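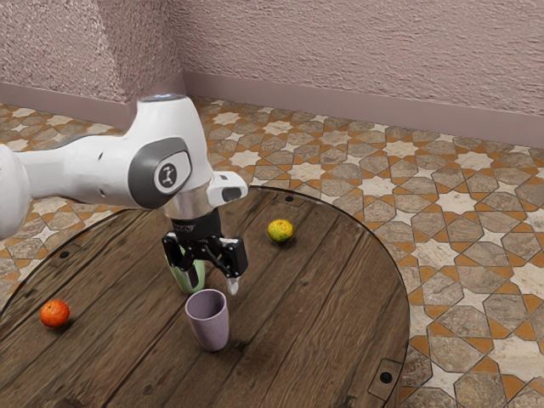
The Lasstead Tabletop Challenge is a yearly student robotics contest, and I've been keeping this page on it for long enough that I should probably say up front that I'm a fan. I took part in it before I ever wrote a word about it, so don't expect a perfectly neutral article. Teams write code for a white simulated arm with a two-finger gripper, and the arm has to sort out whatever the round has put on a round wooden table, which might be as little as two cups and a couple of pieces of citrus. Everything happens in simulation. You never touch a real arm, which is great if your school doesn't own one (mine sure didn't).

Background

The contest grew out of an after-school club at Lasstead run by Stamatia Politis, who taught math there and had a soft spot for anything with joints. She wanted a project the kids could finish in one term on the school's old computers. The first version was one long Saturday with pizza. Then the Panagiotou school across town asked to join, then Cileck did, and at that point it needed rules. The first rulebook was a single page and I still have my copy, coffee ring and all.

Format

Teams have up to four students. Each season opens in September, when the practice rooms are released, and runs for 9 weeks. A room is the floor, the walls, the table and the objects, all bundled together, and teams can load it as many times as they like. The scored rooms are kept back until the final. They use the same kinds of objects as the practice ones, but in new spots and often with a completely different floor or wall color. That last part trips up a lot of first-year teams, because a color filter that works beautifully on one floor can fall apart on the next one. Ask me how I know!

Tasks come as short written instructions. Typical ones are "put the green fruit in the purple cup" or "move the cups apart without tipping them." The team's program gets the instruction and the camera views, and from then on it's on its own. Keyboards stay untouched during a run.

Scoring

A perfect season is worth 1710 points. The largest share comes from finished tasks, with smaller amounts for speed, for smooth motion and for the written log. You lose points for knocking an object over, and you lose a lot more for dropping one off the table. A round fruit near the edge is the classic way to throw away a good run — it rolls, your arm chases it, and everyone in the room groans together.

The log is worth more than people think. Judges want to read what the team tried, including the stuff that flopped. One year Cileck came in with the slowest arm in the final and still placed second on the strength of theirs.

Software

Teams use Casuseo, the simulator the Lasstead club put together and still looks after. It has a drag-and-drop mode for beginners and a plain code mode for everybody else. Most teams start with the first and switch over around week three, usually after a loud argument. The object library has grown to roughly 1400 items, a good number of them made by students. Cups and fruit remain the favorites for early rounds. A cup teaches you about rims and open mouths, and a fruit teaches you that a grip in slightly the wrong place is a grip you don't have.

My own team spent most of our first season on grasp angles. We had the gripper coming straight down on everything, which was fine until two cups stood close together and one of our fingers kept bumping the neighbor. We fixed it by turning the wrist a little before going down. It took us an embarrassing number of evenings to think of that, and I was so happy when it worked that I called my mom.

The final

The final is held in the Lasstead library, with every run shown on the big screen. This year's falls on 10th October, so the last stretch of practice is happening right now. Runs go in random order, and each team gets 2 attempts per room with the better one counting. Families are welcome, and the back row gets noisy.

Junior division

A junior division was added for middle schoolers a few seasons ago. It uses the same arm but only the practice rooms, and the log can be a drawing or a comic. Some of the comics are fantastic. Panagiotou has won it more than anyone else, mostly with mixed-grade teams where an eighth grader does the typing and the sixth graders boss them around.

See also: Casuseo beginner guide; Lasstead robotics club; past rulebooks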